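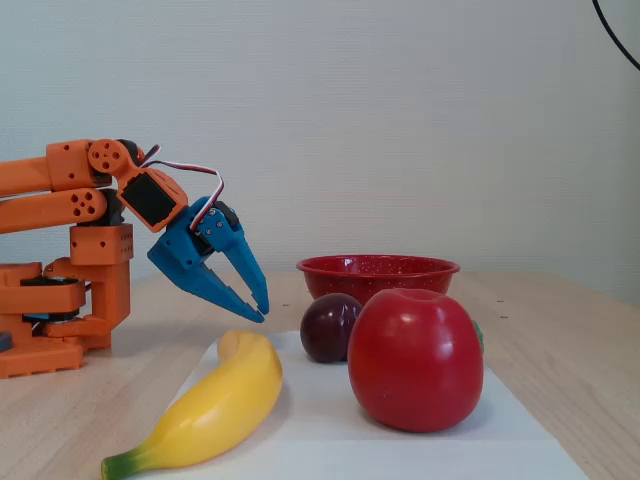

*Henrike Solvadt*

# Chapter 2: Fruit at Room Temperature

Put a plum on a wooden table with some other fruit, go to bed, and come back in the morning. It looks the same, doesn't it? But it has been busy all night! Picked fruit keeps breathing. It takes in oxygen, uses up its sugars and acids, and gives off water, carbon dioxide and a little heat. I have taught this course at the Lendholm food school for years and I still love the moment when a class works out that the fruit bowl is alive.

In Chapter 1 we looked at how fruit grows on the plant. Now we follow it indoors and watch what happens between picking and eating, when a hard, sour plum can turn soft and fragrant (and then, if you forget it, wrinkled and sad).

## Two kinds of fruit

Some fruits go on ripening after they are picked. Plums do this, and so do peaches, pears, apples, bananas and avocados. They make a gas called **ethylene**, which tells the fruit to ripen, and as ripening gets going they make even more of it. Scientists call these fruits **climacteric**, a big word for a big burst of activity.

Other fruits, such as grapes, cherries, strawberries and oranges, are **non-climacteric**. They may soften or dry out on your table, but a sour grape will stay a sour grape.

Ethylene drifts, too. A ripe banana can speed up the pears next to it, so the way you group fruit on a table matters more than most people think. Growers in the Vundosmont valley keep their apples and pears in separate sheds for this very reason, and you will meet their storage charts on page 69.

## Before you read on

You will need a kitchen scale that reads in grams, a notebook and 200 grams of plums, as firm as you can find them. Weigh each plum, write down its color and how it feels under your thumb, and set it on the table out of the sun. Keep the plums from touching. Do the same thing at the same time every day until they are ready to eat.

Smell them as well! Scent often changes before color does, and on dark-skinned plums it can be a far better clue.

Keep your notes handy. We will turn the weights into a graph on page 70 and compare it with one made from plums kept in a refrigerator.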